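# Tool bench clear-out, gallery

2026-04-03

Quick page before I lose the thread. We've been at the Castport place two days now and the marble top is finally getting used for somthing. Pictures first come, first up, more text than pictures as usual. 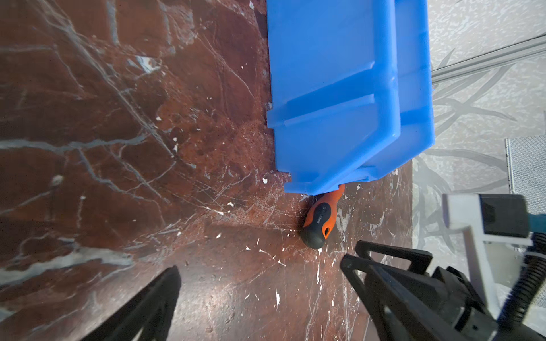

Anyway -- the plan was simple. Everything that lives in the hall drawer, the van and the shed gets put on the stone, sorted, and put away in bins. Blue ones for hand tools. Whatever doesn't fit a bin goes to Staltby with the next load.

The orange and black screwdriver is the one I use for pretty much everything. Fat handle, rubber grip, good in cold hands. Still the first thing I reach for. It stays in the house, not in the van. Writing that down so there's no argument later.

**The marble.** Dark red-brown with gray and white veins all through it. Came with the place. People either love it or want it gone. I was in the want-it-gone camp until I priced a replacement -- 800 for something plain and thinner, no thanks. White specks all over it. Haven't gone at them yet. Plan is warm water, a soft cloth, a plastic scraper held flat. No vinegar!! Marble hates vinegar. No lemon either, no bathroom spray, nothing that says it eats limescale. I did that to a windowsill once and the dull patch is still there.

**The blue bin.** Plastic, ribbed on the side, thick rolled rim. Nice to carry because of the rim, doesn't cut into your fingers. We bought 8 of them, same color, which was maybe a mistake as now they need labels. Labels go on the short end. Not the lid, lids get swapped.

What's going in, so far:

- screwdrivers, all the spare ones
- pliers and the small adjustable wrenches
- tape measures (keep two, give the rest away)
- hex keys, in a jar, jar in the bin
- pencils, the flat kind

What is NOT going in:

- anything with a blade that has no cover
- half tubes of filler
- paint lids without a can
- mystery brackets

The mystery brackets deserve their own page. Every house has them. Ours came off a shelf system from Lavoie that we took down in September, and I kept every last one in case the shelves went back up. Shelves are not going back up. Brackets go to Staltby. I mean it this time.

**The gray side.** Pale gray with the silvery grass pattern, right next to the marble. I like it more than I thought I would. Hides dust, which may be a bad thing. There's a thin metal strip over that way and a mesh grille too. Note to self, vacuum the grille with the brush end, and don't lean bins up against it. Keep it clear for air.

**Sorting order.** Did it wrong on the first day. Started with screws, which is how you end up on your knees till dinner with nothing to show. Do big stuff first. Hand tools, then boxes, then the loose bits at the very end with the radio on. Screws only get sorted by long, short and "who knows". Good enough for us.

Bins upside down or on their side while you work is fine, but empty them all the way first. A bit driver hides in the corners, those stepped bottoms catch everything. Give it a knock with your palm.

**Cleaning the tools.** Quick wipe with a damp rag, dry rag after. Rubber grips get a drop of dish soap and an old toothbrush, then leave them out overnight. Oil on the metal parts only. One drop, spread it thin. Last year I put away a whole set with too much oil and the bin was sticky for months, everything had fuzz on it. Never again.

**Where it all goes.** Hall closet, bottom two shelves, four bins to a shelf. Measured it before ordering for once in my life. Handles facing out. Heavy stuff on the lower shelf, tapes and glues on top where you can see the dates.

The Drosance box is still taped shut in the van. Fairly sure it's plumbing parts. Will open it when the closet is done and not a minute before, otherwise we're right back to a full floor.

A few people asked about the last gallery (the kitchen one) and whether we kept the old drawer organizers. No. They rattled. Used egg cartons for the tiny stuff in the end and they work great -- free too, and when they get ratty you just toss them and eat more eggs.

Also asked: do you need to put something down on the stone first? I would, for tools. Old towel, bath mat, cardboard, whatever is around. A dropped wrench will chip marble faster than you'd think and there's no fixing it that looks right. Don't drag anything across it. Lift, set down. The grit underneath is what does the scratching, so sweep before and sweep after.

**Still to do**

- labels, the proper ones, not masking tape
- scrape test in one corner, see how the specks behave
- run to Staltby before they close at 8
- find the lid for the last bin
- decide about the second hammer

More when the shelves are loaded. If you want any spare tape measures and you're near Castport, send a note thru the contact page, first to ask gets them. Pick up only, I'm not mailing tape measures again.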